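Home | About the Institute | Projects | Diaries | Contact

We use cookies to improve your visit to this site. By continuing to browse you accept their use.

Project Diary: Teaching by Hand at the Drundton Workshop
April 2019
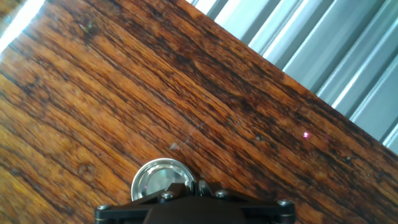
Morning: preparation of the work surface

The day began with the wooden table beside the corrugated panel. The varnish returns a strong glare at one corner, and I moved the lamp twice before accepting that a part of it would remain. I have recorded the position of the lamp in the bench book so that the afternoon operator may use the same arrangement.

The task set for this week is a modest one. The arm is to approach a small round metal object on the table, close upon it, lift it and place it on a felt pad to the left. The Institute has agreed with Lisevar that 200 demonstrations shall be supplied by the end of the period, each of them led by a person and none produced by script. The total held in the Skoryk archive stood at 3594 when I opened the ledger this morning, counting all tasks since the work began in February.

Guidance by hand

For the first session I led the arm directly. One stands to the side, releases the joints and draws the wrist down towards the table with both hands. The movement is heavier than visitors expect, and a tired operator tends to hurry the final descent. I have asked that sessions be limited accordingly, and that a pause be taken whenever the shoulders begin to ache.

The polished metal gave difficulty. When the gripper is low, it hides the nearer part of the object from the wrist camera, and the bright rim changes in appearance with every small turn. I therefore adopted a slower approach, stopping briefly above the object before closing. Three attempts were rejected on my own judgement, the fingers having met the edge too early and pushed the piece along the grain. They have been kept in a separate folder and marked as failures, in accordance with the procedure.

Remote control

Joon-young Ki took the second session from the desk by the window, using the Skorine hand controller. His movements are smaller than mine and noticeably smoother. He prefers to settle the height first and turn the wrist afterwards – I do the two together, and the difference is plain when the recordings are played side by side. We discussed whether the operators should be brought to a common manner. I remain of the opinion that some variety is of value to the learner, provided that the ending of each demonstration is clean.

He reported a slight delay in the controller after the midday restart. It was cleared by changing the cable. I have requested a spare from stores, the present one being the last of five.

Matters outstanding

The felt pad has begun to lift at one side and should be fixed down before the next session. The starting position of the metal object has been too regular, and I shall ask both operators to vary it more widely across the table, including the darker bands of the wood.

The written guidance for new operators still describes the previous controller. I have undertaken to revise it – the section on releasing the joints in particular – and to pass the draft to Joon-young Ki for comment. The ledger was signed and the arm returned to its rest position before the workshop was locked.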